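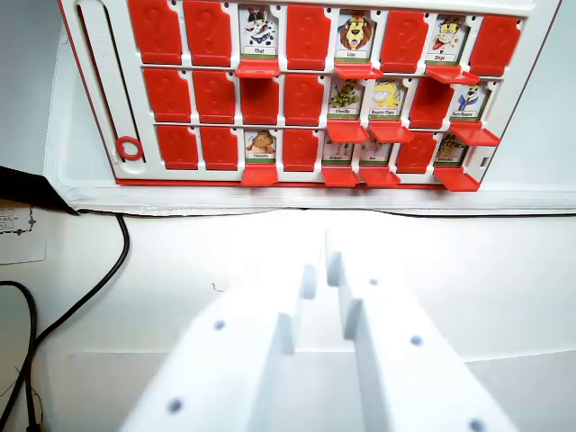

Oliwia Cieślak

Clisturport has put its tabletop cell, Losta, on a fixed care routine and is releasing the full routine to anyone running a similar arm. Free to copy. The routine covers setup, daily checks and finger repair, and it starts in March at the Faltesov workshop.

Losta is a small bench cell. One arm, two-finger gripper, wrist camera, white table. Its main job is handling light plastic parts that flip, and the test piece is a guessing game board with red tiles and animal cards. French names on the cards, Chouette, Ours Polaire, Requin-Tigre and so on. The tiles are thin and sit close together, so a finger that is even slightly out of line catches the one next door.

"We used to fix it when it went wrong," said Nikola Zieliński, who looks after the cell. "Now there is a sheet on the wall and you do the sheet. Takes 5 minutes if you don't get interrupted."

What's on the sheet, morning:

Power on with the arm parked. Wait for the controller to finish, don't jog it early.
Wipe both fingers with a dry cloth. No solvent, it softens the printed face.
Look at the stepped inner edges. Any chip, change the pair. Never just one.
Close the gripper slowly on the gauge strip. If one finger lands first, reset the zero.
Take a camera frame of the board and lay it over the saved one. The frame edge should line up. If not, move the board, not the camera.
Check the cable run. Slack stays on the left, off the path of the arm.

The board goes down first and everything else gets set from it. It stands upright on its white base, facing the arm, with the tiles toward the camera. Zieliński squares the base to a stop at the back of the table and then teaches 3 points on the board, two top corners and one low. The rest of the slots are worked out from those. Earlier versions of the setup taught every slot by hand and it took most of a morning, and then somebody would bump the table.

Fingers are the part that wears. They are white printed pieces, blocky with a step on the inside, made in house. A pair is swapped after 745 cycles whether it looks worn or not. The old pair goes in a tray marked with the count, and gets looked at later under a lamp. Most show rounding at the tip, a few have split along a layer line near the screw.

Swapping goes like this. Park the arm, power off at the wall, back out the screws, keep them in the lid of the gauge box becuase they roll. Seat the new pair by hand and snug the screws evenly, one side then the other. Power up, zero, gauge strip, camera frame. Then a slow run on one tile in the middle row before going anywhere near the end slots. End slots are the hard ones, less room for the outside finger.

If a tile sticks halfway, stop. Do not push it with the arm. Fold it by hand, check the tab isn't bent, start the slot again. Bent tabs get straightened off the board, a bent one will throw the next grip off too and you'll end up chasing the zero for no reason.

Camera faults have their own short page. Washed out picture is usually the overhead light, so turn that down first and then touch exposure. Blurry picture, clean the lens. Picture drops out when the wrist turns, it is the connector, reseat it and tape the strain relief again.

The routine was written over the winter by Zieliński with help from the bench team at Laskowska, who cut the gauge strips and did the first 100 finger swaps on a spare mount. Laskowska will keep supplying strips. The print files for the fingers are going out with the routine, along with the tray lables and the blank wall sheet.

Clisturport plans to add a page on wrist bearings once the current set has been run long enough to say anything useful. Comments on the routine go to the workshop desk and will be worked into the next print.

Contact: Clisturport press desk, Faltesov workshop | © Clisturport, all rights reserved | Back to top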